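Evaluating the Tosiver hand-held gripper kit for recording household tasks

Posted in: Equipment and Services, Robotics and Automation
Asked by Ulesham Learning Lab, 11 Sep 2025

Our organization is considering the purchase of the Tosiver hand-held gripper kit for a program that will record people putting small objects away at home. The recordings will be used to train a two-finger arm that we already own. We have read the supplier's product sheet and received a written quotation, but we have not been able to arrange a trial before the order must be placed.

The quotation covers five grippers, spare finger pads, a charging station, and one year of file checking by the supplier. File checking means that each recording is reviewed for lost tracking and returned with a pass or fail mark. The minimum order for that service is 1000 recordings, and unused recordings may not be carried into a second year.

We would be grateful for answers on the following points from any group that has used the kit outside a laboratory:

Is the kit suitable for ordinary homes, where the floor, lighting, and furniture cannot be changed very much?

How well do the finger pads hold up, and can they be replaced by the person doing the recording?

Is the file checking service worth its price, or can the same work be done in house?

We should add that our participants will have no technical background. Training time will be limited to one short session for each household.

Akpan Home Robotics Group
Member, equipment reviewer

Our group used the Tosiver kit from April onward in a study of tidying and sorting tasks. All sessions were held in occupied homes. The following remarks reflect our experience with one order and should be read with that in mind.

On the matter of suitability, the kit performed well in furnished rooms. The tracking software depends on fixed visual detail in the surroundings, and a lived-in room usually supplies a good deal of it. Shelves, pictures, and cabinet fronts all help. Our poorest results came from a hallway with bare white walls, where tracking was lost whenever the operator turned. We would advise against clearing a room before recording. It takes time, it inconveniences the household, and in our sessions it made the files worse.

We did ask each household to mark out a work area. A patterned cloth laid on the floor served the purpose and also made it clear to participants where loose objects should be placed. Small toys proved to be good practice items on account of their varied shapes. Participants should be told to close the fingers fully around an object before lifting, and to pause briefly before letting go. These two habits did more for the quality of our files than any setting in the software.

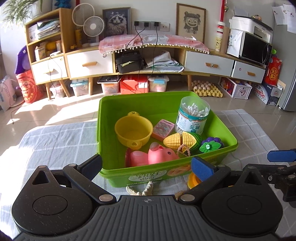

Floor-level sorting task with a green storage box, toys, and blue-padded gripper fingers.

Floor work does place some strain on the operator. The kit is comfortable at table height, but reaching down to a low box for an extended period caused complaints about the wrist. We limited floor sessions to short blocks and recommend that you do the same. The supplier's guide says very little on this subject.

With regard to the finger pads, wear was noticeable at the tips, mainly among participants who pressed the fingers against hard flooring. Replacement requires a small screwdriver and a steady hand. The work is simple, but we did not ask participants to do it. Three spare sets were included with our order, and we purchased more before the study ended. Please confirm the number in your quotation, as the product sheet does not state it.

The file checking service was accurate. We compared 322 of the returned files with our own review and disagreed with the supplier on very few of them. The weakness lies in the speed of return. Results came back in batches, and by the time a problem was reported the household visit had often ended. If you have a staff member who can look through files on the same day, the service may be of limited value to you. If you do not, it is a reasonable purchase, although the minimum order is high for a small program.

Overall, we would buy the grippers again and would negotiate on the service. The supplier was willing to discuss a smaller minimum when we asked about renewal.

Drodum Equipment Loans
Member

We lend two types of hand-held gripper to schools and nonprofit groups, and the Tosiver is one of them. We agree with most of the reply from Akpan Home Robotics Group but would like to add some points on upkeep.

The hinge areas collect lint and crumbs when the unit is used near carpets and kitchen floors. Units come back to us with stiff fingers for this reason more than any other. A soft brush is sufficient for cleaning. Oil should not be used, as it attracts more dirt and may reach the pads.

The charging station holds all the units at once but charges them slowly. Groups that plan morning and afternoon visits should schedule around this or request a second station.

Borrowers also ask whether the opening width will suit their objects. Before you write your task list, measure the widest item you plan to use and compare it with the opening of your own arm as well as that of the gripper. Recordings of objects that your arm cannot grasp will pass the file check and still be of no use to you.

Registered user, no profile

We had the older version and the strap was too short for some adults. I do not know if this was fixed. The pads were fine. Ask them for the newer guide, the one that came in our box was for a different model.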